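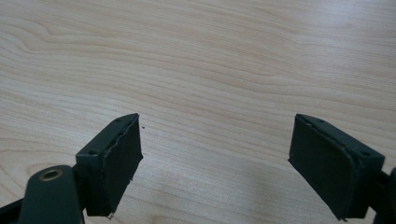

A pale tabletop with wavy grain at the left and straighter lines toward the right.

Tabletop (light wood)
From the Ponden Household Encyclopedia
Last revised 10/10/2025

A light wood tabletop is the flat working part of a table made from, or faced with, a pale timber such as maple, birch, ash or oak. I've written most of the furniture entries here, and this is the one I keep coming back to, probably because I do everything at a table (folding, mending, eating lunch over the mending) and I have opinions!

Grain and figure
Grain is the direction the wood fibers run. Figure is the pattern you see on the surface, and people mix the two up all the time, me included. When a board is cut so the growth rings meet the face at a steep angle, you get fine lines running side by side. When the cut skims along the rings, you get loops, arches and ripples — and plenty of tops have both, with a wavy patch easing into straight lines a hand's width away. I love a wavy patch. My sister-in-law thinks they look like a weather map.

Solid or veneer
A solid top is made of boards glued edge to edge. A veneered top has a thin sheet of real wood over a core, which might be particleboard, MDF or plywood. The easiest place to tell them apart is the edge: on a solid top the lines on the face carry on over the side and show up as end grain at the ends. On a veneered one there's usually a separate strip. Photos are no help with this, so get down and look at the thing itself.

Veneer is perfectly good for everyday use, but go easy with the sandpaper. I went straight through the face of a bedside table in Clorkotley one May and had to hide it under a lamp.

Corners and holes
Rounded corners are kinder to hips and to cloth, which snags on a sharp one. Many tops sold as desks also have a grommet hole, a round opening for cords, often near the back. If you use the table for laundry or sewing, put a cover on it or you'll be fishing buttons off the floor.

Use for sorting and folding

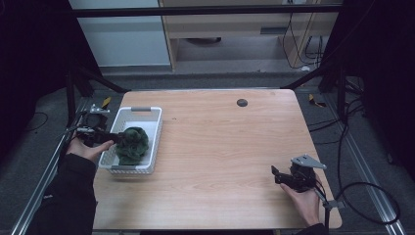 I keep a basket on the table while I work, and I'd always pick plastic with holes in the sides for this job. Wicker scratches, and wire is worse. Slide any basket around with grit under it, though, and you'll get fine gray scuffs that show up much more on pale wood than on dark. Lift it, or put a towel down first. Dark cloth deserves a bit of thought too: a damp new green or navy towel can leave dye behind on an unsealed top, and I've had very mixed luck getting that out.

Height is a matter of taste. A 50 cm top suits me when I'm sitting on the couch, but for standing work it's miserable and I want something much taller.

Care
Wipe with a barely damp cloth, along the grain, then dry. For an oiled top I use the Magbanua method, named for the street where I learned it: a thin coat, wait 60 minutes, buff off whatever is left, and do it again the next day. Lacquered tops don't need oil and just go sticky.

Pale wood changes color in sunlight. Maple tends to go yellower. Move your bowls and mats now and then or you'll have their outlines for years (mine has a very clear trivet).

See also: Aller bench; Basket, perforated; Drop-leaf table; Trivet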